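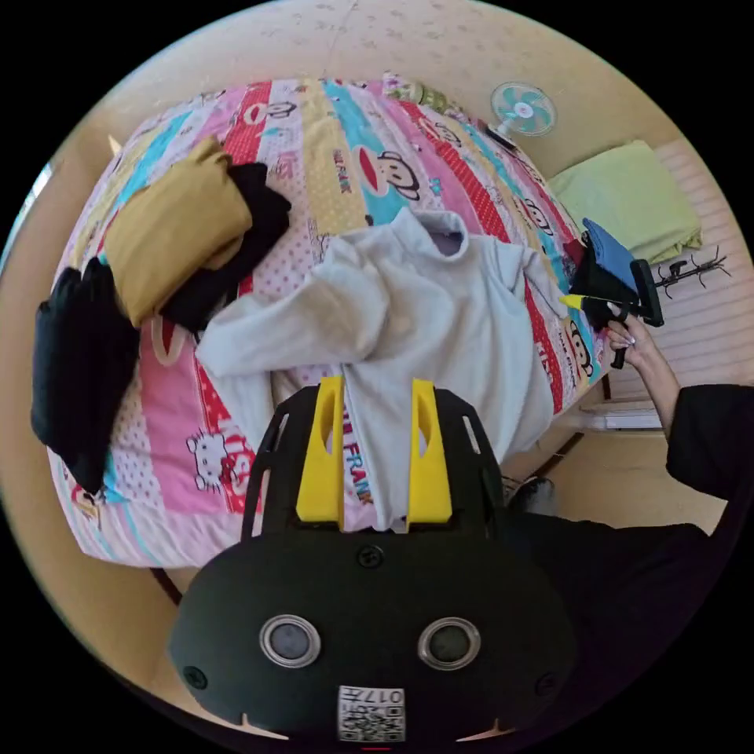 Bed with clothes still out, fan and radiator at the wall.

Search this site Enter keyword Go

BEDROOM CHECKLIST, SECOND VISIT
Inspector: Ivar Blomqvist

1. Clothing kept off heaters. PASS, for now. The clothes are on the bed. I was told they always are. I have heard that before, usually in January.

2. Fan. COMMENT. It has a cage, good. It is also near the head of the bed and a small stuffed item. The Bratinar form asks only if a fan is "suitable," a word I have never seen anyone fail. Keep bedding clear of it.

3. Bedding label. NOT SEEN. The quilt has monkeys all over it, but a cheerful print says nothing about how the filling burns. Find the label or the box stays blank. 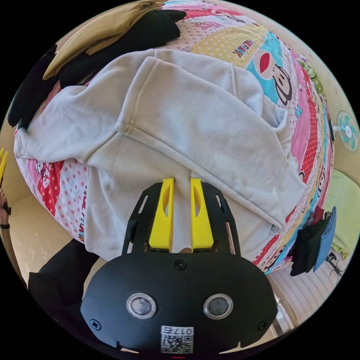 Lellavdale, October 2020

4. Folding done on a clear surface. PASS, barely. A sweatshirt was being folded on the quilt, one sleeve across the chest, hem over the front edge of the bed. Fine on a bed. Less fine if the pile later moves to the floor by the door, where I found 2 bags last time.

5. Extension cords. The Troluvov cord is rated for 300 watts, according to the tag. The tenant's list of what gets plugged into it adds up to 400. "Never all at once" is not a control measure. FAIL.

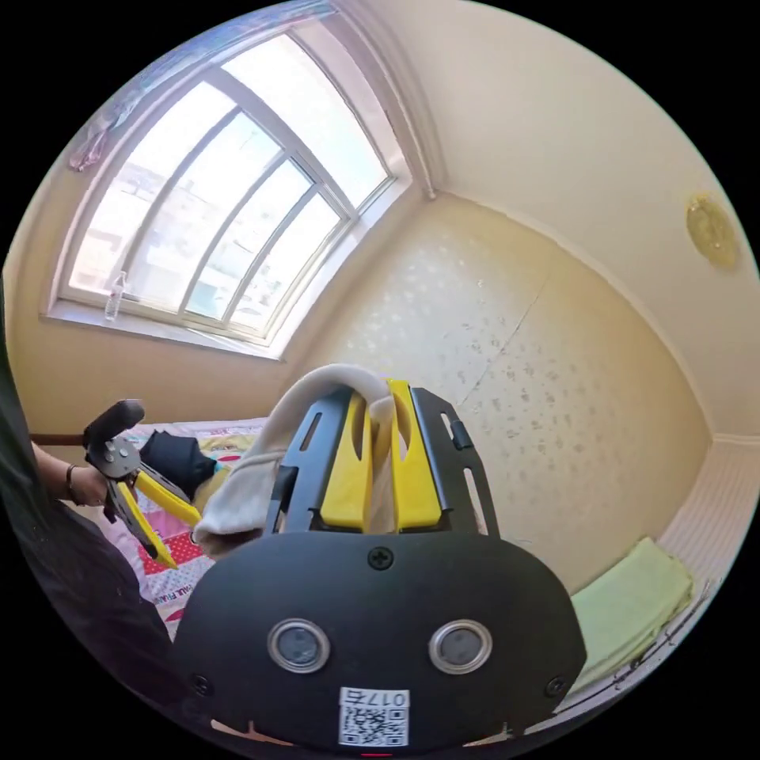

6. Window and sill. The panes are tall and let in plenty of light. I want to see the opening part opened and shut on the next visit; "it works" was all I got. Move the water bottle off the sill. Tie the curtain back properly.

7. Smoke alarm. Test button worked. Battery date reads like a guess. RECHECK.
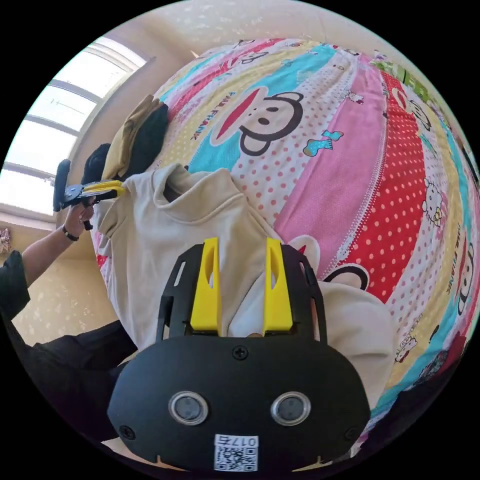 I don't score neatness, and I've told Moen so more than once. What I score is whether loose fabric ends up where it can trip someone or catch fire. The cream top with the ribbed collar was spread over the bed, one sleeve bunched up, and that counts as laundry, no points lost. The same top over a radiator would cost the room item 1. Room 26 stays open until items 3, 5 and 7 are closed in writing.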